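Larken Community Recreation Program
Volunteer Leader Course, Unit 4
Running a Paddling Session on Flat Water
Notes prepared by Oskari Pelkonen. Revised February 2021.

4.1 Scope

This unit covers evening sessions for beginners on canals and small lakes with no measurable current. Moving water is covered in Unit 6. Students should have read Unit 3 (boat types and fitting) and should bring a copy of the Asadmont access map to the practical.

4.2 Group size and ratios

The working limit is 12 paddlers with 2 leaders on the water. One leader takes the front and sets the pace. The other stays behind the last boat at all times, including at turns and landings. If one leader has to go ashore, the whole group goes ashore. A leader in training does not count toward the ratio.

Mixed groups are limited by the weakest paddler. Plan the distance for that person and give the stronger ones tasks such as edging drills, reverse paddling or stopping on a whistle.

4.3 Choosing the stretch

The two stretches used on this course are the Aguirre Basin and the towpath section below Asadmont Lock. The Basin is sheltered on three sides and has a launching ramp. The towpath section is narrower and needs more attention to passing craft, but landing is possible along most of its length.

Course distances are 1,000 yards for a first session and 3,000 yards for a group that has completed at least four. Distances are out and back. On a windy day, go out into the wind and come home with it. Locks, weirs and overflow channels are out of bounds, and the turning point should be well short of them.

4.4 Session records

Each session has a record sheet: names, emergency contacts, boat numbers, launch time, landing time, wind, incidents. Sheets are filled in on paper at the bank and entered in Clesora the same evening. The paper copy is kept until the end of the season. Medical notes go in the sealed envelope and are not entered.

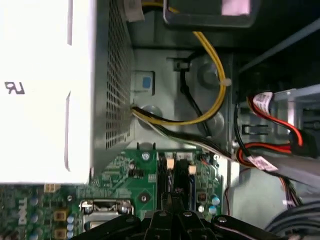 Fig. 4.1. Power supply cover and vent, inside of a computer case.

4.5 Briefing

Keep the briefing under five minutes. Cover the route, the signals, what to do after a capsize, and who the leaders are. Signals used on this course:

One whistle blast – stop and look at the leader.
Two blasts – come together on the leader.
Three blasts, repeated – emergency.
Paddle held upright – come to me.
Paddle held flat overhead – stay where you are.

Have the group repeat the signals back. Check every buoyancy aid by pulling up on the shoulders after the straps are fastened, then check your own.

4.6 Capsize

People first, then boats, then paddles. The rear leader goes to the swimmer and the front leader gathers the others against the bank. On the towpath section it is usually quicker to tow the swimmer to the side than to empty the boat in mid-channel. Anyone who has been in the water changes into dry clothes before going back out. In June and later this step is often skipped. It should not be.

4.7 Exercise before the practical

Draw up a plan for a first session on the Aguirre Basin in a light crosswind. Mark the launch point, the turning point and two places where the whole group could land. State where each leader will be at the turn. One page, handed in at the ramp.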